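Vandadora Clinic Educators Board > Skills and Competencies > Compression wrapping day, live or recorded?

quillback
Posted 27 April 2026

Hello all, long-time reader and only occasional poster, so please be gentle with me. I look after nurse education for a group of outpatient clinics, and it has fallen to me to plan our yearly refresher on lower leg compression. We have 37 nurses who need to be signed off. In the past we brought everyone in for one very long day, with a talk in the morning and wrapping each other's legs in the afternoon, and people grumbled about the drive but went home pleased with themselves. This year my manager would like the whole thing moved onto Skonera, which is the online system we already use for fire safety and hand hygiene. The talk I can happily record. It's the wrapping I'm stuck on. Can anybody really be signed off on a two-layer wrap from a video? I'd love to hear what the rest of you do, and how long it takes you, and whether anyone cried.

nightcharting
We went all recorded two years ago and I would not go back. Nurses watch it when they have a quiet hour, they can replay the heel part as many times as they like, and nobody has to find cover for a whole clinic. At the end they wrap a coworker's leg in front of their own charge nurse, who fills in the checklist. It's been fine. I know that some folks on this board feel strongly the other way, and I say this with affection, but a lot of the old skills days I sat through were mostly muffins.

tapeandgauze
I am one of the folks who feels strongly the other way! And I will defend the muffins too. My worry with the charge nurse plan is that you end up with as many ways of wrapping as you have charge nurses. We tried it, and when I went around afterward I found one clinic starting at the ankle bone instead of at the base of the toes, all of them, quite cheerfully, since that was how their charge nurse had learned it. You can't see stretch on a video either. A wrap pulled to half stretch and one pulled nearly all the way look just about the same on a screen, and your hands have to learn the difference from somebody standing next to you saying "a bit less, a bit less, there."

nightcharting
Fair point on the ankle bone. We did train the charge nurses first, in person, in a small group, and I should have said so. I still think that's better than dragging everybody in.

quillback
Oh, this is helpful, thank you both. I hadn't thought of training the charge nurses first. Does anyone use the practice wraps with the little printed shapes on them, the ones that change from an oval to a circle when the stretch is right? We have a case of the Ruvier ones in the closet, and I can't remember if they survive being used more than once.

sixteenbeds
We have the Ruvier ones and they survive a few rounds, then they go limp and the shapes stop meaning much. I write a tally mark on the core each time and throw them out after the fourth. Nomura makes a washable trainer wrap that costs more, but we still have the same box we started with. Also please, please screen your volunteers before anybody's leg gets wrapped. We ask about circulation trouble, diabetes, and numb feet, the same as we would for a patient, and anyone who says yes gets to be the one doing the wrapping. Nobody minds.

tapeandgauze
Seconding the screening, and have them take the wrap off if the toes tingle. I know they're nurses. They will still sit there being polite about it.

marshlight
Joining in because we do a bit of both and I think it answers some of this. The talk is recorded (ours is 17 minutes, and I would not go longer), everyone watches it ahead of time, and then we hold short hands-on sessions at each clinic over a couple of weeks in March. Small groups, one instructor, the same instructor everywhere so that the toes-first business stays the same. Each person wraps one leg, unwraps it, and does it again. 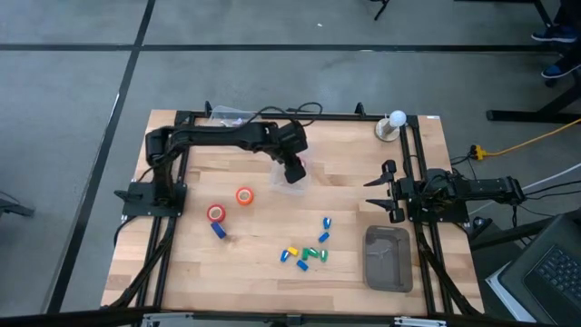
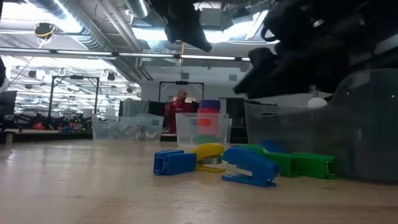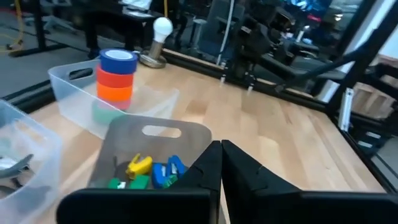 The sessions themselves are easy – it's the supplies that will wear you out if you let them. In our first year I carried everything loose in two tote bags, and I spent half of every session on my knees looking for the end of a roll. Now each station gets its own tub with padding, a trainer wrap, a tape measure, tape, and a skin marker. A see-through bin with a handle hole in the far wall, like the gray one with the colored spring clips in it, suits this very well, as you can tell from across the room what's inside and you can carry it with one hand while you hold the door. Ours are a little deeper than that, to fit the rolls standing up. I restock them all the night before at my dining table with the radio on, and I have come to quite enjoy it.

nightcharting
Okay, I like that a lot more than a full day. How do you handle the sign-off? Paper or Skonera?

marshlight
Paper in the room, and then I type it in afterward. I've tried doing it on a tablet, but I always seem to have padding fluff all over my hands. With 182 checklists last time around it took me most of an afternoon, I'll admit, but I catch a surprising number of missing signatures that way.

tapeandgauze
I could live with the marshlight plan. I would still want an ankle measurement on the checklist before any wrap goes on, small ankles being where I see the most trouble with too much pressure. Do you have that on yours?

marshlight
Yes, it's the second line, right after the skin check. And extra padding over the shin for anybody bony, which is most of my coworkers.

quillback
You are all so kind. I'm going to propose the recorded talk plus small sessions, with the charge nurses going first so they can see how it runs, and ask whether there's money for a box of the Nomura wraps. I expect I'll be told no on the wraps and yes on the rest. marshlight, would you be willing to share your checklist? I'll gladly trade you our patient handout on getting stockings on over a sore foot, it's two pages and people do seem to take it home.

marshlight
Happy to! Send me a message through the board with a work address and I'll get it to you after clinic tomorrow.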